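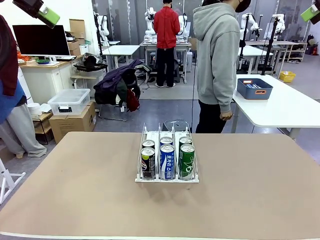 Equipment planning meeting, May
Minutes by me, Sofia Tavares. Wael Ait Ali in the chair, everyone else from the bench team present except the two on leave.

We started at 4 and I typed as fast as I could, so shout if I got your bit wrong.

1. Last month's minutes
Fine, apart from the spelling of Beddoe, which I've fixed (sorry!).

2. Grippers
Wael has two quotes for spare gripper fingers. Arness wants 336 dollars a set, and Finesia is cheaper per set but only ships in boxes of 19, and we don't need 19 of anything. I said I'd rather pay more and have them in the drawer by summer. Wael agreed, then went back and forth on it for a while – he really likes a discount. Agreed: Arness, two sets now, and we look again in the fall.

3. Props for the can restocking task
Long one, this. We like the white wire rack with the three lanes and want a second one the same, so both stations can run the task and we quit carrying ours back and forth. We talked about a deeper rack too, but the reach gets awkward and I don't want to redo the start positions (I did them last time and it ate my whole afternoon). Drinks cans go on the regular supplies line from now on. Please keep to the black, blue and green ones so the new runs match the old ones!
Action: me, order the rack.

4. Beddoe service plan
Renewal is 2000 for the year and covers both arms at the can table. Wael thinks we can get them down a little if we sign before the end of the quarter. I asked whether it includes loaner parts and we couldn't find it in the paperwork.
Action: Wael to call them.

5. Fleseo scheduling software
The trial runs out soon. Half of us love it and the other half are still booking on the whiteboard, me included. Held over.

6. Anything else
More storage trays, please, and labels for them. Wael will add both to the next order.

We wrapped up at 5:10. Next meeting same time, and I'll send the quotes around beforehand.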